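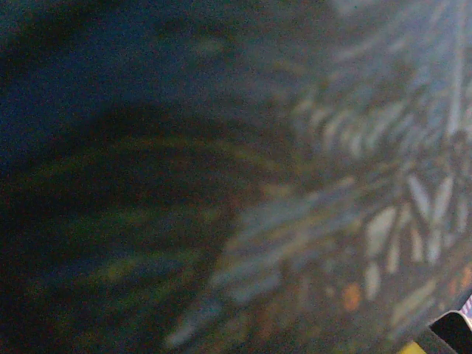
Fig. 1. Deep navy and near-black.

Kakent Footpath Repairs: progress report to the Mussa Fund
Period ending May 31, 2019
Prepared by Édgar Tello, Stostden Paths Office

Work done

The lower path between the ford and the sheep pens is open again. We relaid 119 metres of surface with crushed stone, dug a side drain along the uphill edge and put in two cross drains where the old path had been doing a fair impression of a stream. The bid described this stretch as "occasionally damp". I wrote the bid and would like to withdraw the word "occasionally".

The stile by the pens has been replaced with a gate. The farmer, who opposed the gate through three meetings and a long letter, now uses it more than anyone and has asked whether the latch could be a bit heavier. It could, and it is.

Work not done

The upper path has not been started. The bank above it slipped in the spring, and the engineer's advice was to leave it alone until it stops moving. The bank has not shared its plans with us. We have put up a diversion, which walkers follow as far as the first bend before climbing over the barrier to see what the fuss is about.

The waymarkers are also behind. The first batch came back from the sign maker reading "Stotsden". We sent them away, and the second batch was spelt correctly but carried the arrows for a different path. A third batch is promised for June.

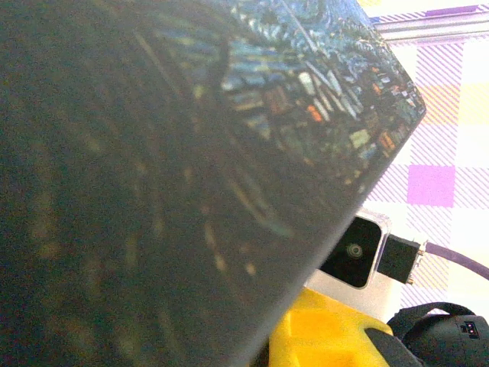
Fig. 2. Dark panel with a patch of bright blues, greens and a touch of orange.

Money

Stone came in slightly under the estimate and haulage well over it, as the quarry lorry could not get past the chapel and everything had to be moved on to a smaller one. The result is an overspend of almost £900 on the lower path. We propose to meet this from the sum set aside for the opening event, which was to include a marquee. There will still be tea.

The sign maker has agreed not to charge for the second or third batches, after some correspondence.

Risks

The slipped bank is the main one. If it has not settled by the end of the summer, we would like to talk to you about moving the upper path below the wall, on the line the Skeronent walking club has been recommending for 11 years. They have been very gracious about this so far.

Requested from the Fund

Approval to move the event money to haulage, and an extension for the upper path. Revised costs are in the attached sheet, along with the sign maker's letters.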